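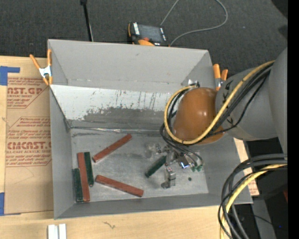
*Gray bin, red and green blocks.*

## Speaking at a Mesano council meeting

Quick version, agenda closes soon.

1. Get the agenda from the clerk's page. Find your item number. The liquor license change is item 7, ordinance 647.
2. Fill out a speaker card. Name, item, for or against. Street address is optional, whatever the form says.
3. Write it down. You get 2 minutes, so around a page. Read it out loud at home first.
4. Ask for one thing. "Vote no on 647" or "send it back to staff." Not both.
5. Bring 8 copies, hand them to the clerk before you speak.

Cant make it? Email works, but put the item number in the subject line or it gets filed under general mail.

If Councilman Carvalho asks you something, answer short. Questions dont count against your time.

Afterward, check the draft minutes. Name spelled wrong or vote position flipped, write to the clerk befor they get approved.

Updated August 18, 2024. Soledad Lagos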